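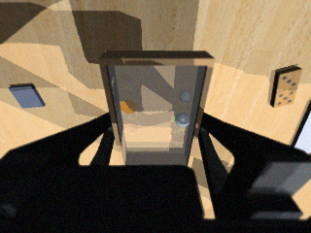

The open box with its brown rim, on the wooden tabletop.

So I finally went to the open day at Evalside, the coaching center out past Prustholm that a friend has been after me to visit since last spring. If you've read this blog for a while you know I'm a bit of a sucker for anything to do with mindset and goals (my bookshelf can prove it), but I'm also cheap, and I don't love sitting in rooms where people clap for themselves. The open day was free and it had lunch. I went.

I left the house at 9 and got lost twice, because the sign for the turnoff is behind a hedge. By the time I got in, the welcome talk had started and the only seat left was in the front row. Great! The speaker was Ada Testa, who runs the morning program, and she stopped, waited for me to get my coat off, and carried on as if I'd been there the whole time. I liked her right away.

Her talk was about what she calls the small promise. You pick one thing you can finish before lunch, you tell one person, and you do it. She had us all write ours on a card and hand it to the person on our left. Mine was to call the dentist, which I'd been putting off since before Christmas. The man who got my card read it, looked at me very seriously and said, "Well, go on then." I called from the hallway during the coffee break and I have an appointment now. I felt ridiculously proud of myself for the rest of the day – over a dentist!

After coffee we split into groups of 5. Mine did the session called Morelli, named after the street where the center first opened, and it's all about how you talk to yourself when a thing goes wrong. You tell the group about a bad week, and they repeat it back to you leaving out every word of blame. It sounds silly. I told them about the bake sale I messed up (long story, wrong date on the flyer) and hearing it back as plain facts took all the sting out of it. One woman in our group cried a little and then laughed, and we all had to get more coffee.
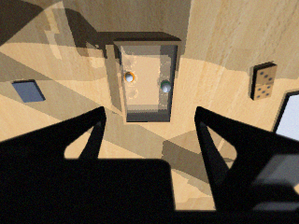 Lunch was soup and very good bread, and then came the part I was less sure about. Zulent is their year-long course, and there was a 30 minute talk on it in the afternoon that felt a lot like a sales pitch. The price is 1000 dollars if you sign up by the end of March and more after that. I don't like a deadline on a thing that's meant to help me think clearly, and I said so on the feedback form. The young guy giving the talk knew his stuff, though, and when I asked what happens if you drop out halfway he gave me a straight answer, with the refund rules printed on a sheet. I took the sheet home. It's on my fridge.

The last hour was free time to wander and ask questions. I spent most of it with Ada Testa, asking how she keeps up her own habits when she's tired. She said she doesn't always, and that she starts again the next morning without making a speech about it. I've been trying that this week with my walks. I missed two and went out on the third day in the rain, no speech.

Would I go back? For the morning, yes, tomorrow. For the full course I'm going to wait a bit and see if the small promise thing sticks first. If you're thinking of going to the next one, bring a sweater (the big room is freezing), get there early, and look for the hedge.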